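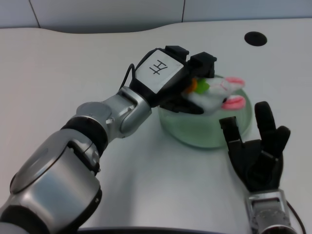
Can a machine do the chores in an ordinary house yet?

A few of them, one at a time, if someone sets things up first and stays nearby.

I get asked some form of this question most weeks, usually by people who know I spent years running the back end of a laundry in Tilton and assume I have opinions. I do, though they have moved around a bit. In April I would have said we were a long way off. Now I'd say it depends on which chore you mean and how much mess you'll put up with.

Take tidying up, which sounds like the easy one. Picking up a thing and putting it in a container is a real chore, and it's the one I see machines do best. Soft toys are kind to a robot hand. They squash, they don't break, and a grip that is a little off still holds. A wine glass is another matter, and so is a wet plate. A sheet of paper lying flat on a floor is worse than both.

The trouble is what comes before the picking up. My living room floor on a normal evening has socks, a charger, half a puzzle, the dog's things and the remote. Somebody has to decide which of those belong together and where they go. My sister Debora Marchetti has two kids and says she could live with a machine that is slow. What she couldn't live with is one that puts the puzzle pieces in with the dog's things, so that she has to sort it all out again after bedtime. I think she's right. A chore that has to be done over is an extra chore.

Laundry I know better. Washing and drying were handed to machines long ago and we stopped calling them robots. Folding is what's left. At the Tilton place we folded 800 towels on a busy day, and a good folder took 5 seconds on a hand towel without looking at it. Hendrik Pillay, who trained me, could do it while arguing on the phone. Towels are all the same shape, so I expect machines to get there in plants like that one first. A home basket with a fitted sheet and a child's tights in it is a different job.

Shop floors are further along, mainly because the room can be changed to suit the machine. Dinesh Bisht works at Pladwood, where they cut and pack shelving, and he has two arms on his line that move boards from a stack to a saw bed. They do it all shift. They also sit behind a fence, and the boards come in squared up on a pallet. When a pallet comes in crooked, Dinesh walks over and straightens it. He doesn't mind. He used to lift the boards himself and his back is better for the change.

Nobody is going to square up my kitchen like that. I've thought about what I would be willing to change - fixed spots for the plates, open shelves, no rug by the sink - and the list is longer than I expected. I already moved a bookcase for the robot vacuum, so I can't claim to be above it.

Price is the other half and I don't have much to say about it. Kenza Filali wrote in after my last post to ask if she should wait 12 months before hiring a cleaner. Kenza, hire the cleaner. You can always change your mind later, and the bathroom needs doing now.

Next time I want to write about dishwashers, mostly the loading, and why my husband and I still can't agree on which way the forks go.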